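Good habits for grippers: a talk with Olaia Cantero

Olaia Cantero gets excited about checklists. She looks after working practice for the arms at Skulance in Plitstead, and within a minute of sitting down she had pushed a printed copy of the rules across the desk, pencil marks and all.

"People expect a great thick book," she says. "It's 4 pages! You can read it with your tea, and I'd love it if more people did."

The first page is all about fingers. Pads get looked at before every shift, both faces, and the screws behind them are checked by hand with the arm powered down. Cantero wrote that part with Tadhg Cullinane, and they argued happily over it for most of April.

"Tadhg wanted it once a week. I said, come and stand by the arm with me and look at how small those fixings are. He came round to it in the end, and now he's stricter than I am."

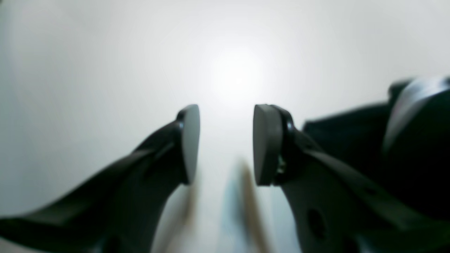

Who gets to change a rule?

Anyone can ask, she tells me, and lots of people do. A request goes on the board with a name beside it, and two people have to try the new way before it goes in. Last year they had 12 requests. Her favourite came from Sandrine Sabatier, who wanted the stop button tested out loud, with one person calling and the other pressing.

"It felt silly for a day or so. Then it felt lovely, because you knew the other person was listening."

Themis Panagiotou has since taken the same list over to the Tullgate site, where they've added a page of their own (she's hoping to pinch it).
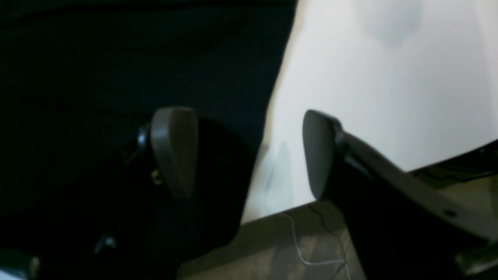

Cantero's great subject is what lies round the arm. She could talk about it all afternoon, and I'd have let her. Cloth comes first, as a dark fold looks like nothing much until a finger closes on it. Then cables. A thin white one looping past behind a finger is just the sort of thing she wants a new starter to spot without being told. "Follow it with your eyes, both ways. Where does it go when the arm swings? If you can't say, you don't press start. I'm very cheerful about it, but I do mean it!"

The next version is due on 1/9/26, and she's already scribbling on it.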